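From: Nadiia Koval
To: kitchen-storage list
Date: 26 February 2022
Subject: Re: Keeping vegetables without the refrigerator drawer

Makis Psarras wrote:
> My peppers become soft in the refrigerator drawer and
> the tomatoes lose their taste. Does anybody keep them in
> a box on the counter? I have 44 cm of free space between
> the bread bin and the wall. Is it a bad idea to put one box
> on another?

Hello Makis,

I have stacked boxes since January and I am mostly satisfied. The heavier one must be at the bottom. I use a dark brown wooden box for onions and potatoes, and a cream plastic one on top of it for small things such as garlic and dried chili. The plastic one has a lid with two raised handles, so I can lift it away with both hands when I need the potatoes.
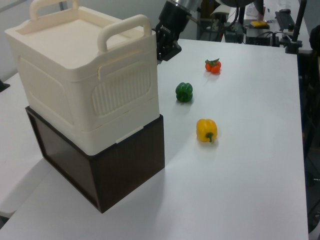
Peppers I do not close in a box at all. When I tried it, I found drops of water under the lid after two days, and one pepper had a brown spot near the stem. Now they stay in the open and we eat them within the week. Tomatoes the same, with the green part up, and never washed before storing.

Please measure the height also, not only the width. Under my cupboard there are 69 cm, and I still must pull the stack forward before I can open the lid. If your shelf is low, two boxes side by side will be less trouble. You wrote 44 cm, so each of them could be 18 cm wide and you would have place for your fingers.

I have one question for the others. Does somebody know if the wood should be oiled inside? The woman in the shop in Skolwood told me yes, but I am afraid that the onions will take the smell.

With kind regards,
Nadiia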